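Notes from the Bedroom Bench

Hi all, Jyoti Bhatia here with the demo corner for this month. If you only read one bit of the newsletter, please read Fotis's piece on the Sakov arm first, he worked hard on it. Then come back, I've got snacks.

So the Kuden task list finally moved past kitchens, and I've been spending my afternoons on bedside jobs. Snacks in a tray, a flask, all of it on top of a bed. I thought it would be a break after the dish rack. It is so not a break! A countertop stays put when you lean on it. A quilt sinks and wrinkles, and a tall flask wants to go over the second you let go of it a little crooked. My first 3 tries I put it down like I would at home, with a tiny twist of the wrist, and Fotis made me throw them all out (fair).

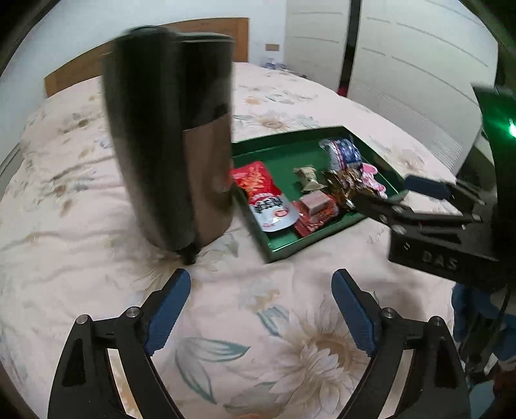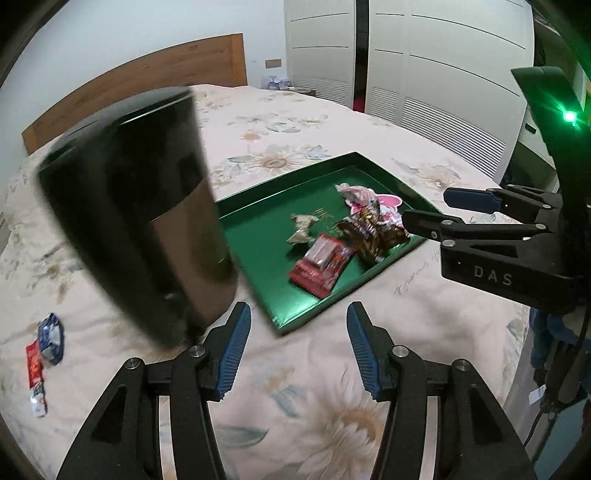
Two grippers, one flask, and a green tray of snacks.

What I've learned so far is mostly about slowing down. With your own fingers you pinch a candy wrapper by whatever corner is sticking up and never think about it. With two stiff jaws you have to pick your corner, come in square, close, and wait a beat before lifting. I count "one" under my breath. The Orkthorpe folks told us they could see a difference in the training runs when people paused like that, so now I'm that person mumbling in the corner.

The other thing is to let your hands do different jobs. I kept wanting both of them in the tray together and they bumped. One goes in, the other stays back until there's room.

We're at 929 demos on the bedside set and the goal is 4000, so yes, we need more hands. Sign up on the sheet by the Koutsoukos shelf or just grab me. You don't need any experience, and lefties are very welcome because almost everything we have so far is right-hand-first. Wear short sleeves if you run warm, your arms do get a workout.

Next month I'm supposed to start on folding. Send snacks.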